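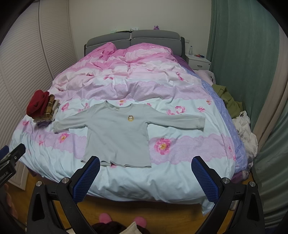
Child's long-sleeved T-shirt laid out on a duvet cover.

Introduction to Spaceflight, Unit 6 Handout
Low Earth Orbit: Decay, Drag and Reentry
Instructor: Gillespie Forsyth

Read this before the second lecture of the unit. The problems at the end are due in May with the rest of the Unit 6 set.

6.1 Where we left off

In Unit 5 we treated an orbit as a closed ellipse that repeats forever. For a satellite high above the Earth that is good enough for most purposes. Lower down it isn't. The upper atmosphere has no sharp edge, and a satellite a few hundred kilometers up is still running into a very thin gas at more than 7 kilometers per second. Each pass takes away a little energy, and the orbit shrinks.

Students are often surprised that drag makes a satellite go faster. As the orbit gets lower, the satellite gives up potential energy. Part of that loss goes into heating the air and the spacecraft, and the rest shows up as speed. A circular orbit at 200 km is faster than one at 400 km. Work through the energy equation from Unit 4 if you don't believe it.

6.2 What sets the rate of decay

The drag force depends on the air density, the square of the speed, the area facing forward, and the drag coefficient. For most satellites the coefficient is taken as 2.2 unless there is a better number. To get the deceleration, divide the force by the mass.

We group the last three items into the ballistic coefficient, B = m / (Cd A). A high value means a dense, compact object that decays slowly. A low value means something light and broad, such as a piece of insulation or a satellite with large panels turned face-on. Be careful with outside sources. Some of them define B the other way up, so that a high value means fast decay.

Density is the hard part. It falls off steeply with altitude, but it also changes with the Sun. When the Sun is active, the upper atmosphere warms and expands, and the density at a fixed altitude can rise several times over. A lifetime estimate made in a quiet year can be badly wrong in an active one.

6.3 Worked case: Elitz

Elitz is the class satellite we will use through the rest of the course. It has a mass of 18 kg and starts in a circular orbit at 400 km. Its body is a plain box with no deployable panels and a forward area of 0.09 square meters.

B = 18 / (2.2 x 0.09) = 90.9 kg per square meter

Round this to 90 for hand work. Now find the orbital period. Use a = 6,378 + 400 = 6,778 km and the standard value of mu, 398,600 cubic kilometers per second squared. The period comes out a little over 92 minutes. Keep the units consistent. Mixing kilometers and meters was the most common error on the last problem set.

The loss in semi-major axis per orbit, for a circular orbit, is

delta a = -2 pi (rho / B) a^2

with everything in meters and kilograms. Look up rho in Table 6-A for quiet and active Sun and run both. Write down both answers. A single number with no statement about the Sun will not get full credit.

6.4 Reentry

Below 200 km the decay becomes very quick, and the circular orbit formula stops being useful. From there an uncontrolled satellite usually has days or less. Most of the breakup takes place between 80 and 70 km, where heating and loads are both high. Aluminum parts tend to melt. Titanium tanks and some steel parts may reach the ground.

A controlled reentry uses an engine burn to lower perigee well into the atmosphere, so that the operator picks the ground track. This costs propellant, and the propellant has to be saved from the start of the mission. A winged vehicle has to do the same burn but then also manage its angle of attack to spread the heating over a longer path.

6.5 Terms to know

Apogee and perigee: the highest and lowest points of an Earth orbit.
Ballistic coefficient: see 6.2.
Scale height: the vertical distance over which density drops by a factor of e.
Station-keeping: small burns made to hold an orbit against drag and other forces.

6.6 Problems

1. Plosgate has the same mass as Elitz but four times the forward area. Find B, and the loss in altitude per orbit at 400 km, quiet Sun.

2. Jardine is in a circular orbit at 669 km. Find its speed and period. Using Table 6-A, explain in a few sentences whether it needs station-keeping over a two-year mission.

3. Diso is in an elliptical orbit with perigee at 250 km and apogee at 900 km. Which of the two changes first as drag acts, and why? Sketch the orbit at three stages.

4. Find the change in speed needed to drop the perigee of Elitz from 400 km to 60 km with one burn. Treat the burn as instant.

Show your work. Calculators are fine, and spreadsheets are fine for problem 1 if you hand in the formulas along with the results.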